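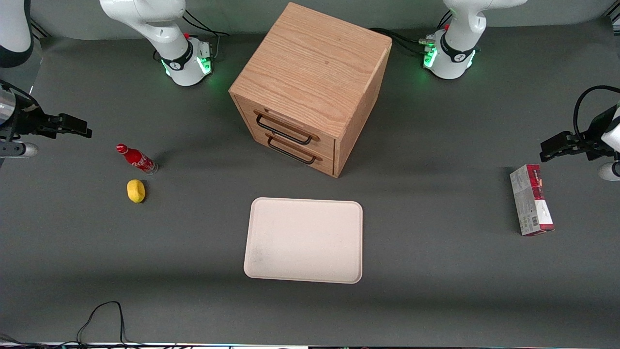 Sondorura community workshop gets its second floor

December 23, 2020 – The Sondorura woodworking school has the keys to the upstairs rooms at last, and the first evening classes up there start in May! The school has been squeezed into one ground-floor room since it opened, with students sharing benches and a waiting list that kept growing all year.

The new space adds 3,000 square feet, with tall windows on the street side and enough room for 20 full-size benches. Local lumber merchant Kolev is supplying oak and ash for the beginner courses, and 300 people have already signed up for the newsletter announcing the schedule.

"I walked up the stairs and just grinned," said Ljubica Kelmendi, who teaches the Tuesday-style drop-in sessions and will run the new small furniture course. "We can finally leave a glue-up overnight without somebody needing the table."

Small furniture was the class people asked for most. Students will build a box first, then move on to drawers, which Kelmendi calls the part everyone worries about and then can't stop talking about. Mutua Rashidi is planning a separate hand-tool course for teenagers – 17 places, no experience needed, tools provided.

The stairs still need a new handrail and the heating goes in after the holidays. Sign-up for both courses opens at the front desk and by phone once the schedule is out.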